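Ticket 952
Subject: Tap list on festival page not updating after keg changes
Opened: 23/01/2023
Reported by: Valeriano Rivas, Sarmiento Brewing
Assigned to: Bahman Hashemi, Bandport support
Status: Closed

Problem as reported:
The public tap list for our winter tasting still shows beers that ran out in the first hour. When a pourer marks a keg as kicked on the tablet, the tablet shows the new beer but the web page keeps the old one. Visitors are walking up and asking for a porter we no longer have. We have 5 tablets and it happens on all of them.

Reply (Hashemi):
Which version of Biliter is on the tablets? Also, please open the list on a phone that is off the venue wifi and tell me if the beer names match.

Reply (Rivas):
Version 2 on all of them. Phone on cell data shows the old list too, so it is not our wifi.

Reply (Hashemi):
Thanks. I can see the keg changes arriving on our side with the right times. The page is reading from a saved copy of the list. I cleared the saved copy by hand — please reload and check the porter.

Reply (Rivas):
Porter is gone and the cider is showing. But we just swapped the pale ale on the Zalow stand and that one has not changed. So the same thing is still going on.

Log, support side:
Saved copy is supposed to clear whenever a keg is marked kicked. Checked the event settings. The event was copied from the April beer garden, and the clear command was still pointing at the old event number, 569. Changed it to the current one. Asked Rivas to mark a test keg.
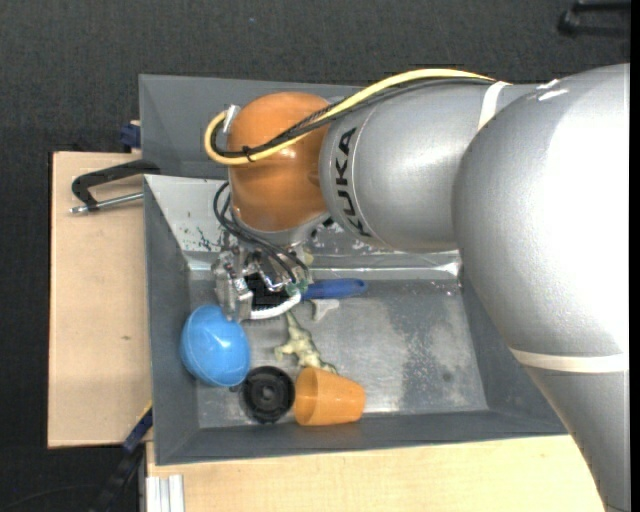
Test keg showed up on the page in roughly a minute. Rivas then put the pale ale through again and that came up as well. Left the ticket open until the end of the evening session.

Reply (Rivas):
No more wrong beers after the change. One other thing, the glass sizes on the page are in milliliters and our signs are in ounces. Can that be switched?

Reply (Hashemi):
Yes. Go to Event, then Display, then Units. You have to save twice, once for the page and once for the printed menu. I have added a note to the event copy instructions about checking the event number. Closing this one. If the units give you trouble, please open a new ticket.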